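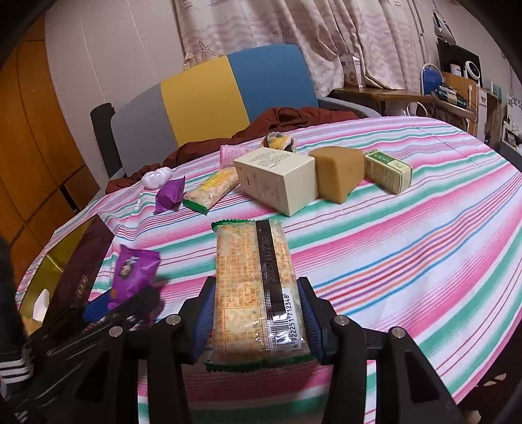 What Came Out of the Snack Drawer

We use cookies to improve your visit. Accept | Settings

Jintana Khamphan keeps telling me a mixed snack drawer saves money. I have my doubts, so I asked for everything to go out on the striped tablecloth before anyone bought more.

1. Crackers, clear packet, orange print. The date on the black strip is 2025/11/22. November, then. Whether that's when they were made or when they should be eaten, I'd want somebody who reads Chinese to tell me. A second, similar packet is lying on its side on the cloth.

2. Purple candy in foil, twisted at the ends. Fancy wrapping has fooled me before.

3. The sponge. Wedge-shaped, like a block of cheese, and kept with food. I don't see how the shape helps with dishes.

4. Dark brown box, gold lettering. Gold lettering usually adds to the price and I'm not convinced it adds to anything else.

Jintana says the drawer stays. We'll see.

Contact | © Khunthong Home Pages | Back to top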